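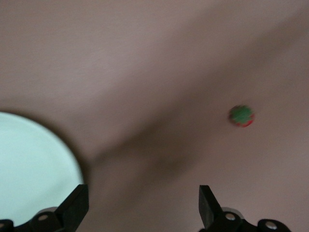

Pale round dish and a small green and red ball on the mauve-pink surface.

Table Surfaces and Small Items — FAQ

Which finish do you recommend under light-colored dishes?
Matte. A gloss finish reflects ceiling lights and makes the rim of a pale dish hard to pick out. The Pismont cover is matte on both faces and sold in a 750 mm width.

Does the mauve look the same in every room?
No. It reads warmer under bulbs and grayer in daylight. Shadows falling on it can look brown. Compare a sample at the table before ordering.

How do I stop small balls from rolling off?
Check the table with a level first. If it is level and the ball still travels, put it in a shallow dish or use a cover with more grip. Fuzzy balls generally roll less far than smooth ones of the same size.

Can a ball be stored in a dish that is used for food?
We advise against it. Keep one dish for play items and mark the underside.

How is the cover cleaned?
Wipe with a damp cloth and mild soap, then dry flat. Do not iron. Grease marks should be treated the same day — older marks may need a second pass.

What lengths are available?
Skinau stocks 140 cm and 197 cm. Other lengths are cut to order and cannot be returned.

Do you sell the dishes separately?
Yes, singly or in sets. Color may vary slightly between batches, so order a full set at one time.

3 shares | 2 comments
© Skinau Table Goods, Bavport | Contact | Back to top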